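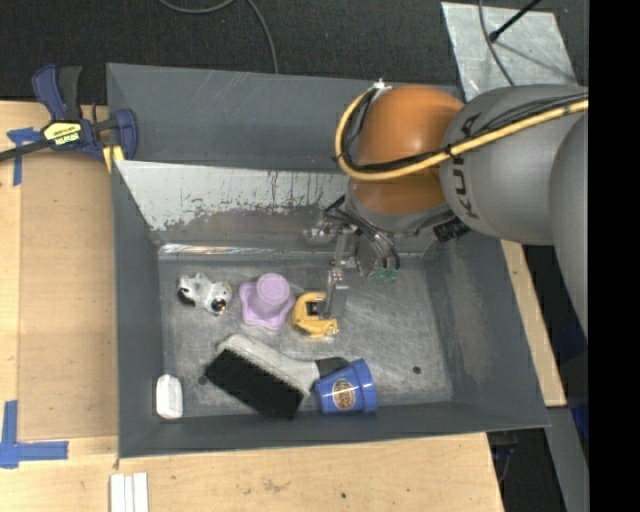 Reva Reuse Shop, Sorwood
Minutes of the sorting room meeting
Date: 03/08/2025
Place: back room, after closing
Present: shop manager, sorting room lead, both pricing staff, floor lead, weekend cashier
Absent: van driver (sent notes in advance)
Minutes taken by: weekend cashier

1. Minutes of the last meeting

Read and accepted with one correction. Under item 4 the price for bagged craft supplies should have been two dollars, not three. The sign on the floor was already right.

2. Actions carried over

Labels for the linen shelves have been printed and put up. Closed.

The squeaking door between the back room and the shop floor has been oiled. It still sticks when the heater is on. Left open.

The floor lead was to ask Stisier about replacement feet for the tall shelving unit. Stisier sells them in packs only. A pack was ordered and has not come yet. Left open.

The lost property box was to be cleared out. Not done. Moved to next time.

3. Mixed small goods

This took up most of the meeting.

The sorting room lead said that mixed small goods are still the slowest thing that comes through the back room. Clothing, books and kitchenware come in boxes that are mostly one kind of thing. The small goods come in with everything together: animal figurines, plastic odds and ends, hand brushes, things from kitchen drawers and tool drawers. A piece can go to toys, household, tools or scrap, and it has to be looked at before anyone can say which.

Pricing staff said the trouble starts when a bin is filled too full. Small pieces go to the bottom and larger ones lie on top of them, and the whole bin has to be tipped out to find what is there. It was agreed that mixed bins will be filled with a thin layer only, so the floor of the bin can be seen between the pieces. When that point is reached, the next box from the same donor waits on the rack.

The floor lead asked whether this would mean more boxes standing in the hallway. The sorting room lead thought it would for the first two weeks. The hallway must stay clear as far as the fire door in any case. If the rack is full, boxes go under the long table.

Agreed categories for small goods, to replace the list now taped to the wall:

Toys and figures. Animals, people, vehicles, loose play pieces. Animal figures of the farm and zoo kind go together in the clear tub. Sets are not to be guessed at. If two pieces did not arrive together, they are sold singly.

Household. Hand brushes, hooks, clips, holders, knobs, coasters. Brushes with missing or flattened bristles go to the shop's own cleaning cupboard if we need one, otherwise to scrap.

Tools and measuring. Anything with a blade, a point or a spring goes in the lidded box at once and is not left lying with the toys. Tape measures are pulled out to full length and let back in before pricing. If the hook is missing or the tape does not run back, scrap.

Unknown. Plastic parts that no one can place. There was some discussion here. One of the pricing staff would like to drop this category, as the tub only fills up and gets emptied into scrap at the end of the month. The other pointed out that the unknown tub is picked through by customers every Saturday and that parts for old toys and kitchen gadgets do sell from it. It stays, at 43 cents short of what it was – that is, the price goes down to a flat rate per handful, to be set by the shop manager.

The sorting room lead will write up the new list in large print. The old one comes down on the same day so that there are not two lists on the wall.

4. Bins and table

The gray metal bins were discussed. Pricing staff find the sloping sides good for small goods, as pieces do not get stuck in the corners. Against that, the coating is wearing off inside in patches. The shop manager passed a hand over the worn parts of one bin before the meeting and found nothing sharp, but wants each of them checked the same way. Bins with loose flakes are taken out of use until they have been brushed down and wiped.

Repainting was suggested. The van driver's notes say that a repaint would wear away again within a season and that the money is better spent elsewhere. The meeting agreed. No repainting this year.

The wooden tabletop is to be sanded and oiled. Metal bins should be lifted on and off, not dragged. An old blanket was proposed as a cover for the table. Pricing staff did not want this, as small pieces vanish in the folds. A sheet of thick felt would lie flatter. The floor lead will look at what is in the fabric corner before anything is bought.

A request for a second hand brush for the table was agreed without discussion. One is to be taken from the next donations.

5. Cleaning before pricing

Two customers brought toys back last month and said they were sticky. Both were given their money back. The rule remains that plastic toys are washed in warm water with dish soap, rinsed, and left on the rack overnight. Figures with painted faces or fur patterns are wiped with a cloth only. Nothing with a battery case goes in the sink.

Pricing staff asked for a proper drying rack in place of the oven shelves now in use, because the legs of the smaller animals drop through. There is a dish rack among the kitchenware at the moment that would do. It will be taken off sale.

The sink drain is slow again. The shop manager will see to it.

6. Prices

Single small figures stay at fifty cents. Larger figures, a dollar. Household small goods will no longer be priced one by one. They go into baskets by price, with one sign on each basket. Pricing staff expect to save a good part of Thursday afternoon by this.

The cashier asked that the baskets be different colors, as customers mix the contents and the sign is no help by the time a piece reaches the register. Agreed if there are enough baskets. Otherwise a ribbon on the handle – red for fifty cents, blue for a dollar.

7. Money

Small goods brought in 520 dollars over the last month, compared with 400 the month before. The shop manager thinks the school break accounts for some of the rise.

A sum of 220 dollars is left in the back room budget until November. From this will come the sandpaper and oil for the table, the felt if there is none in the fabric corner, and new marker pens. The Stisier order has been paid already.

8. Scrap and pickups

Mazurek will go on picking up scrap metal every second week. They have asked again that plastic be kept out of the metal barrel. Last time there were tool handles in it with the plastic still on. The meeting was not sure how far these need to be taken apart. The shop manager will phone Mazurek and ask. Until there is an answer, mixed pieces are set aside in the crate by the back door.

Hard plastic still goes to the town yard in our own van. The van driver's notes ask that the sacks be tied and not filled above the line, as one split on the ramp.

9. Any other business

The radio in the back room is to be turned down when the door to the shop is open.

The step stool has gone missing. If it was sold by mistake, the shop manager would like to know so that another can be put by.

A customer has asked to be told when farm animals come in. We do not hold a waiting list for single toys. She can be told that the clear tub is refilled on Thursdays.

The light over the long table flickers. The tube will be changed, and the floor lead will do this before opening.

10. Actions

Sorting room lead: new category list in large print, old list down.
Shop manager: check all metal bins for rough spots, set the handful price, phone Mazurek, clear the sink drain.
Floor lead: look for felt, change the tube, chase the Stisier order.
Pricing staff: move the dish rack to the back room, set up the baskets.
Cashier: ribbon for the basket handles, lost property box.
All: look for the step stool.

Next meeting to be set once the table has been sanded and oiled.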